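Progress report to Flinance: holiday lettings at Mamumberg
Second period, up to the end of December

Summary
Work on the old press house is finished and the first guests have stayed in it. The two smaller cottages are behind. We have spent what we said we would on the roof and less than planned on the terrace, which was put back to spring.

Building work
The press house now has its kitchen, its bathroom and a new stair to the upper room. Rüegg fitted the heating in the same week as the windows, and the rooms held their temperature through the cold spell. The stone trough was kept and sits under the stair. The cottages still need floors. The joiner lost a month to another job and has promised us a start in February.

The track from the road was the main trouble. After rain it could not be used by ordinary cars, so we laid 60 metres of hardcore at the steep end. It has drained well so far. Guests now park at the top and walk down, and we carry luggage for anyone who asks.

Bookings
We opened the calendar through Tevden in October and sold 208 nights for the coming year, nearly all of them for the press house. The website has had over 1,000 visits. Most enquiries are from couples and small families wanting 4 nights or a full week. Several asked for single nights, and we have turned these down for now — the cleaning costs too much.
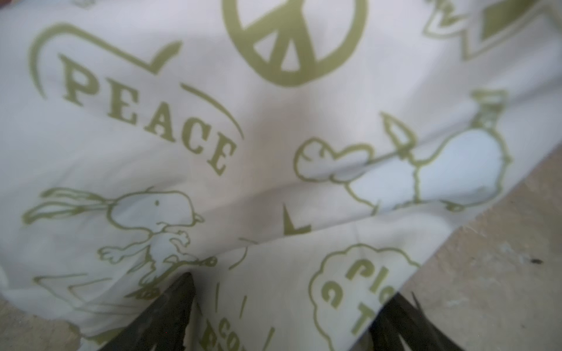 Changeovers take longer than we allowed for in the budget. We had planned for one cleaner and half a day, but with the walk down from the track it is closer to a full day. Check-in has moved from three o'clock to five, and we have asked for quotes from a laundry in the valley that would collect on Tuesday.

Next period
Floors and plastering in both cottages, then the terrace. We would like to move the unspent terrace money into the same line for next year and need your agreement before we order the stone. The revised budget sheet and the Rüegg invoices are attached.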